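What Is a Lodge?

A lodge is a club whose members meet on a regular schedule and follow a written set of rules. The word can mean the group of people or the building they meet in. The Nenmont Lodge has 144 members. Each member pays a fee, called dues, and the dues pay for heat, repairs and meals.

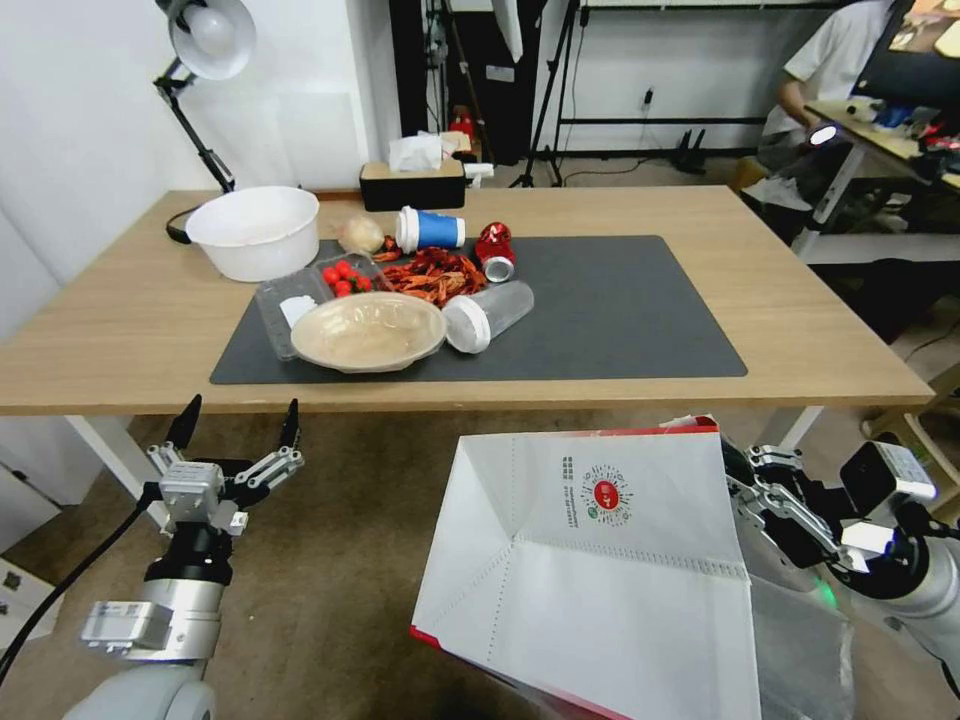
Who does what

Members vote once a year, in October, to choose their officers. The head officer runs the meeting. The secretary writes down what is decided. At Nenmont the secretary is Zamfira Mocanu, and her record is called the minutes. A guard, Darius Stoica, stands at the door and checks that each person who comes in is a member.

Why some meetings are closed

A closed meeting is for members only. New members make a promise at their first one, and the words of the promise are kept private. Open meetings are different. Families and neighbors may attend, and a meal is usually served.
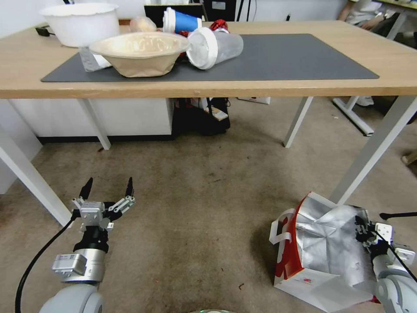
Lodges often use objects as symbols. A symbol is a thing that stands for an idea. A ruler may stand for fairness, and a key may stand for keeping a secret. Any plain object can be given a meaning this way, even a beige bowl or a paper cup with a white lid, if the members agree on what it means. The meaning is then taught to each new member.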